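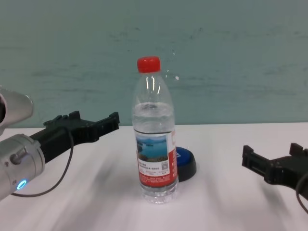
A bottle of water with a red screw cap.

Why Does Your Body Need Water?

Water makes up more than half of your body. It is in your blood, your muscles and even your bones. Blood uses water to carry food and oxygen to every part of you.

Your body loses water all day long. Some leaves as sweat, and some leaves when you use the bathroom. You also lose a little with each breath. Breathe on a cold window and you will see tiny drops form on the glass.

When your body needs more water, your brain makes you feel thirsty. Drink at meals and after you play outside, especially in August.

Word to know
Oxygen: a gas in the air that people need to live.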